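Equipment planning meeting, July
Notes by Zulema Retamal

In the room: Hannelore Haslinger, Binta Ekpo, Chiamaka Adeyemi, me. Annunziata Ferraro called in from Trorncombe and dropped off twice, so if I have her down wrong on anything, tell me and I'll fix it.

We started at 9:15 because the projector wanted an update. Last meeting's notes were okayed with one change from Binta: the Hubmann quote was for parts only, labor was never in it. Sorry about that, I had it in my head the other way around!

1. Simulation before hardware

Chiamaka wants us to keep doing the kitchen work in simulation through the end of the quarter and hold off on the second real workcell until we know what we want on it. I was ready to argue (I've been asking for that cell forever) but she brought renders and I came around, mostly. The appliance interiors are the part we can't settle on paper. How close does the gripper have to come to the rim, how much room does it need next to a rack, do we want the slim fingers or the standard ones? Every one of those changes the order.
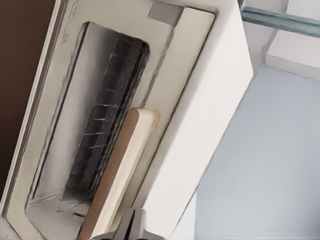
Simulated appliance opening, with the gripper tip near the rim.

Hannelore's worry was the shiny inner walls. She thinks the streaky look in the renders could throw off the vision side, and she'd like better materials before we make any camera decisions from them. Chiamaka said that's mostly render settings plus more compute time, and the compute is what she's asking us to pay for. We went back and forth on that one for a good while. In the end we agreed to buy 331 more render hours and look again when they're used up. Binta will put it through under software so it doesn't eat into the hardware line.

2. Grippers

Two vendors left, Akex and Ultance. I like the Akex fingers better, I'll just say it, but Ultance will swap worn pads by mail and Akex wants the whole unit sent back. Annunziata asked what happens to us while a unit is away, and the answer is that we sit on our hands. So that's a point for Ultance (grumble).

Binta has $1000 set aside for sample fingers from both. That's enough to try them on drawer pulls and rack handles before we sign anything. Hannelore asked that we write the test list before the boxes show up this time, and she was looking at me when she said it. Fair enough.

3. One arm or two

This took the longest. The request on the table is for 2 arms on the new cell, and Binta wanted to know why one wouldn't do for the first year. My pitch was drawers and doors: one arm holds the thing open, the other reaches in. You can fake it with one arm and a wedge, and we have, and I hated it. Chiamaka put up the two-arm layout she's been using in simulation, with the little cabinet over on the left half of the table and the left gripper on its handle. 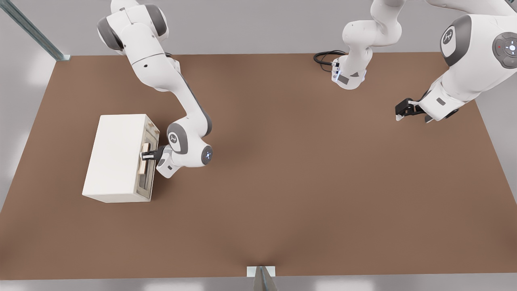
Annunziata said she could live with two arms, but she wanted the budget to show what the second one costs us in floor space, cabling and setup time, on top of the sticker price. If we bought one now and left mounting points for another, would we lose the package discount? She'd seen that happen at Trorncombe and it still annoyed her.

Good question, and none of us had the number. Hubmann's quote bundles the mounting with the arms, so I'll ask them to break it apart. Hannelore pointed out that a bigger table costs next to nothing compared with an arm, so we should order the full-size table whichever way this goes. All in favor, done.

Binta also brought up cable management, and I'm glad she did, because there's no line for it anywhere in the draft. I'm adding one. Chiamaka would like overhead routing if the ceiling can take it. If it can't, we're back to floor channels and everybody steps over them.

We left the arm count open. I'd still say two!

4. Spares and training

Quick one. The quote allows 31 days after delivery for the vendor's free training, and Hannelore thinks that's too short if delivery lands when half of us are out. I'll ask for the clock to start at setup instead. Spare finger pads go in the first order, spare cables too. We skipped the spare controller for now.

To do

Zulema: split quote from Hubmann, training start date, cable line in the draft budget
Binta: render hours, sample finger orders from Akex and Ultance
Chiamaka: appliance renders with better wall materials, floor plan for one arm and for two
Hannelore: test list for the sample fingers
Annunziata: send over the Trorncombe setup costs

Wrapped up at 10:50. Next meeting is once the split quote is in, same room, and I'll bring my own laptop cable.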